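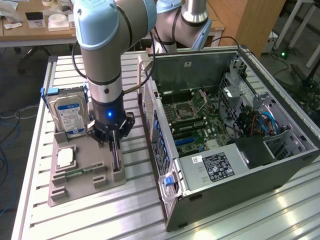 Cell notebook: PC strip-down cell, service and re-teach

Home | Notebook | Cells | Spares | Log in
Search this notebook... Go

2025-06-15

Purpose of the entry: I want to write down how the cell is set now, after the service of the gripper and the re-teaching of the tray points. The last full entry is from January and it does not agree any more with what is on the table. Please correct me in the margin if something is wrong, I will copy it to the master file.

What was the complaint

The arm on the tray side was placing the memory module a little high at one end of its slot. Not every time. When it happened, the module sat crooked and the next pick closed on air. First I suspected the tray had moved, so I checked the dowels before I touched any program. The dowels were tight. Then I checked the fingers, and there was the play: I could rock the left finger with my thumb, the right one not at all.

What I did, in order

1. Both arms to park, air of tension out of the cables (they had twisted one full turn at the wrist, I unwound it by jogging the last joint back).
2. Gripper off, fingers off. Cleaned the seats with alcohol and a lint-free cloth.
3. One finger screw was loose in the thread. Replaced both screws, so that they are the same age. Medium threadlock, one drop each.
4. Gripper back on. Zeroed the opening with the fingers closed on nothing, then closed on the gauge block.
5. Tool centre point taught again with the pin. The old value was wrong by 0.7 mm in the direction of closing, which explains the crooked module quite well.

I did not change the force limit. It stays at 29 N for the cards and for the drive. I know that Esi prefers it lower for the memory, and there is a separate parameter for this, but today I wanted to change one thing only.

Tray points

The order of teaching matters more than I believed before. Start with the hard disk, which stands upright at the back and gives the longest reference. After it the processor pocket, then the long slot for the memory. If one begins with the memory slot, a small error of angle is invisible there and becomes big at the drive. The tray file is saved under the name Flilico_tray, revision 7. The older revisions are in the archive folder, do not load them with the new tool value!

Approach to the memory slot is now vertical for the last part of the path. Before it came in at a slant, to save time, and I think it was rubbing on the guide block. The cycle is longer but I do not mind.

Card picks

After the tray I did the expansion card. For this one I use the wrist camera for the teaching and only look at the fixed view for the clearance to the chassis. The thing to watch in the wrist view is whether the fingers straddle the board evenly, at the place where the grey heatsink comes down between them. The capacitors are close by and I do not want a finger leaning on them.
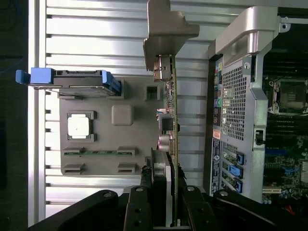 Wrist view, card upright between the two fingers.

The camera shows the card sideways with respect to how one stands at the table. I lost time on this again: jog "left" in tool frame is not left on the screen. I have put a strip of tape with an arrow on the pendant. Please do not remove it -- it is ugly but it works.

Cables

The black cable which goes from the arm over the case needs its slack checked each time somebody moves the tower. Rule for now: drive the arm slowly to the farthest point over the case, look at the loop, and only then run in automatic. I would like a proper sleeve. I asked Neltska for a price and wait for the answer.

Clearance over the case
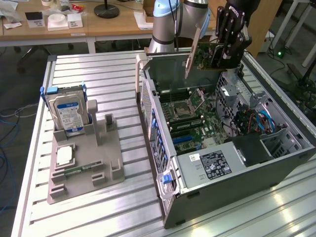

Notes on clearance by Esi Sowah, PC cell

I add my part here as agreed. The card is held by its top edge and tilted, with the metal bracket hanging down on one end. So the lowest point of the load is not the fingers, and the program must know this. In the old version the safe height was calculated from the fingertips only. With the card it was possible to pass over the case too low. I have raised the safe height by 7 mm for every move where a card is in the gripper, and I left the other moves alone.

Second remark: the perforated bracket near the top of the chassis comes under the gripper on this path. Do not shorten the path over it to gain time, also not "only for one test".

Third remark, on the force: I accept to leave it for today. I will try the lower value for the memory module alone and write the result in this notebook.

Open points

- Sleeve for the cable, offer from Neltska.
- Spare finger set, to order from Codar. We have one pair in the drawer, and one finger of it is scratched.
- Check screws again after the next long run. Paint mark is on both heads of the finger screws, yellow.
- Mahasneh script for the backup of the points: it writes the file but not the tool value. Until it is repaired, copy the tool value by hand.
- Label for the tray revision on the tray itself.

Contact: cell notebook, room desk | Copyright PC strip-down cell group | Back to top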